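Sunday, November 28, 2021
Bench notebook, Bostthorpe workshop. Entry by Noel Sison.

Quiet day, so used it on the PSU strip-down backlog. Weighed in 38 units from the Ditura batch before starting. The October sheet says 41 but three went back to Skakard with the wrong paperwork, see Hiwot's note in the front pocket.

Order of work unchanged from last time:
Mains lead off, leave to stand overnight.
Check the main capacitor with the meter before a hand goes anywhere near the board.
Cut the cable bundle at the grommet, leaving as much length on the loom as possible.
Casing screws to the small pot. Fan out last.

Got through 11 before stopping. Two had a residual reading on the big capacitor, one of them 200 V. Bled both through the resistor lead and rechecked at zero. Kiros wants these logged by serial from now on - agreed, new column added to the sheet.

Looms are the slow part. The connectors lock into each other in the bin and it takes longer to separate two than to cut one. Suggest tying each loom with a twist of its own wire before it leaves the bench. Tried it on the last four, no trouble.

Copper fraction so far 346 g from the short offcuts, insulation on. Not stripped yet. Yusof only quotes on bare.

The clear tray needs washing out before the next batch. Debris on the floor of it and residue in some of the small compartments. Warm water and a soft brush only, Atieno says solvent crazes acrylic.
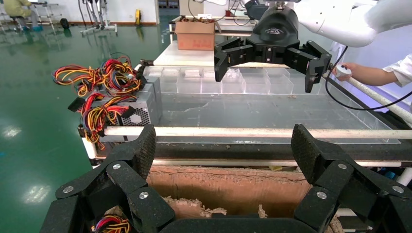
PSU with its cables beside the clear tray, cardboard box with shredded scraps in front.

To do:
- wash tray, dry properly
- replace the box, inner edges are torn
- ask Sosina for a second resistor lead, the clip on this one is going
- remaining 27 units, start with the ones nearest the door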